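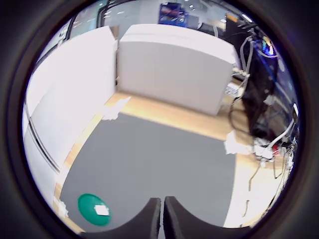
Brekley Portraits Opens a Second Studio in Polen, and Family Mini Sessions Are Coming With It

POLEN - I've been photographing families out of my little place on Thibodeaux Street for 11 years, and I'm so happy to finally say this out loud: Brekley Portraits is getting a second studio! The doors open in August, right in the middle of Polen, and I can't wait to have you all over.

If you've ever squeezed a family of six (plus the dog) into my old front room, you know why I've been looking. The new space has two shooting rooms, a proper changing room and big north windows that I fell for the minute I walked in. Newborns and little kids get the quiet room in back. Everybody else gets the big one, where you can spread out and be as loud as you like.

To kick things off I'm launching something I'm calling the Vundidia Sessions - 30 minutes, one outfit, and 3 finished portraits that you pick yourself from an online gallery. I named them after the lake where I took my first paid family picture, and yes, we can still go out there if you'd rather be outdoors! Lake sessions start an hour before sunset and run a bit longer.
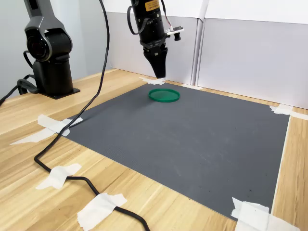
Robot arm on its base plate, light wooden tabletop.

Grandparents are welcome at every session for no extra charge, and so are pets, as long as somebody can hold the leash between shots. I'll also be printing in Polen from now on, so framed orders can be picked up at either studio. Gift cards bought for Thibodeaux Street are good at both places, and my prices are staying where they were.

Booking for August is open now through the Brekley Portraits website, and evening spots always go first. Want to see the rooms before you book? Come by during opening week, any time after 2 in the afternoon. I'll have coffee on and a wall of sample prints up, and I'd love to meet your crew!

Media contact: Brekley Portraits, Polen studio. Interviews and studio visits by appointment.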